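5 Jun 2025
Dye bench, indigo vat no. 2

Vat 2 is sulking again. Overnight it went from a healthy yellow-green to the color of a pond in a park that has given up on ducks. pH strip says fine, but the strips have said fine since January, including the week I dipped one in coffee by mistake. Ordered new ones from Plirner.

Fed it fructose and a pinch of lime, stirred without splashing, lid on. Left it alone for 90 minutes, which for me is a personal best.

Test strips this morning, all the same unbleached cotton from the Heiskanen bolt:
Strip A, one dip: pale, patchy, looks like denim that has had a fright.
Strip B, three dips with airing between: decent mid blue, streak down the left where I had my thumb.
Strip C, six dips: the good one. Rubs off on everything, including the door handle and the notebook. Sorry about the previous page.

Marjatta Tuominen came by to look at C and said the rubbing means I'm scouring badly and the blue is sitting on wax and good intentions. She is right, and was polite about it for nearly a minute. Her method: soda ash, long simmer, throw out the brown water, do it again, and keep going until the water stops looking like tea. Mine up to now was one simmer and optimism.

So, new scour. Weighed out 605 g of dry cotton, soda ash by her chart, two simmers. First water was strong breakfast tea. Second was the kind you get on trains. Could have stood a third, but I wanted lunch.

Rinsing is the other weak spot. Doing it in the sink by hand takes forever and leaves soda in the folds, and I suspect that's where the tide marks on the Parisach scarves came from. A proper drum rinse with no detergent would even it out. Nothing with indigo in it goes in a shared machine, ever. Scoured white cotton only. Writing that down so it can be quoted back at me.
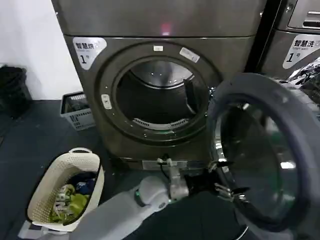
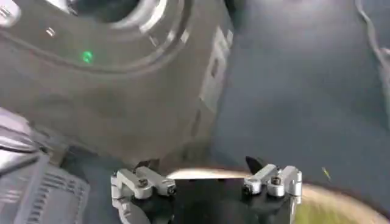 Nulico want their sample lengths in two shades, "dusk" and "deeper dusk." I have asked for a swatch of either. They sent a poem. Going with three dips and six and will label them on the back in pencil.

To do: bigger stirring stick, thumb clips for hanging strips, ask Marjatta if the bran vat is worth the smell. Check vat 2 before leaving. If it's still pond, another spoon of fructose and no more stirring until tomorrow.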